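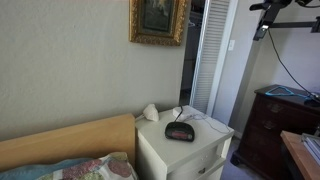 Cable routing has taken up most of my evenings this month, and I still don't like where it ended up. The arm itself was the easy part. Getting power and signal down from the tool end without anything snagging took four tries. At the moment the black cable hangs off the arm and comes down across the wall to the dresser, and the blue one is coiled on top of the dresser until I decide how much slack I need. I tried zip ties first, then a spiral wrap from Marel, which was too stiff and pulled at the connector whenever the wrist turned.

The next job was the gripper fingers. I printed the first set in PLA at 100 percent infill and they cracked at the screw holes. The second set is in PETG with wider holes and washers, and so far they have held. The brackets came from Grotholm and needed filing on one side.
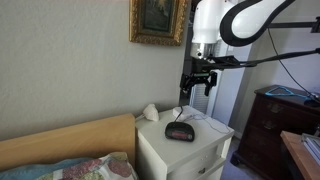
After that I went back to the motion settings. I run everything from a small control program I call Paltonow, and until May it had one speed for all moves. Now there are 2: a normal one for moving through open space, and a slow one for the last stretch above a surface. The switch between them used to cause a jerk. I fixed it by ramping down over 29 steps instead of jumping straight to the slow speed. It's still not perfect when the arm is stretched out far.

The log from the last test has over 2,000 lines in it, mostly position readings. I need to cut that down before I can find anything useful. The plan is small, light items on the bed first, then folded laundry if the grip is gentle enough.
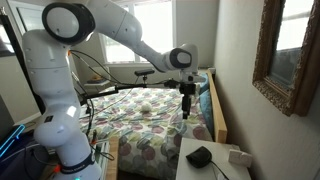 Hoshino wrote in to say that the slow speed should depend on reach and not just on height, and that a fixed ramp will always feel wrong at full stretch. I think that's right. I'll try it next, along with a softer pad for the fingertips, and post the settings once they stop changing.

3 min read

4 comments · 11 shares

Contact | Copyright | Back to top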